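Kurnar path rover – open day at the Wynne test route

3 min read

The Kurnar is a small outdoor robot made for paths: towpaths, park tracks, the long paved bits between one site gate and the next. Goruseo builds it, and in April we asked if we could come and see one working outside. They said yes straight away, and put us down for the open day at Wynne.

Wynne is flat, open country, with a pond beside the path and dry grass on the other side. Good ground for a robot that has to tell pavement from everything else! There are no kerbs to help it and no painted lines, so it has to go by the surface itself. The edges are ragged in places, and the light off the water can be fierce.
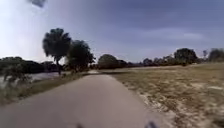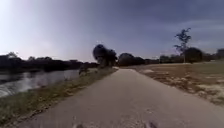 The robot's view along the path at Wynne, water to the left and dry field to the right

By the Keltura outdoor equipment desk
December 11, 2019

What we liked most was how calm the whole demonstration felt. You pick a route on the tablet, press start, and off it goes. We walked behind for the first run and then stayed at the tent for the second, watching the view come back on a screen (much more gripping than it sounds – we all ended up leaning in). The handover to manual is one thumb switch, and visitors were allowed to try it. I was hopeless at first and fine by my third go.

What you get with the standard Kurnar:

Base unit with forward camera
Tablet controller with a sun hood
2 battery packs, swapped by hand without tools
Charging dock, wall or floor mounted
Weight with one pack fitted: 47 kg
Running time per pack: roughly 80 minutes on level paving

It is meant for paved and firm gravel paths. Goruseo don't recommend it on long grass, and the team at Wynne were quite open about that when people asked. A wider wheel set is being tested, but there is no price or date for it yet.

Order code 3024 covers the full set above. Spare packs and the sun hood can be ordered separately, and the dock fits the older Kurnar base as well.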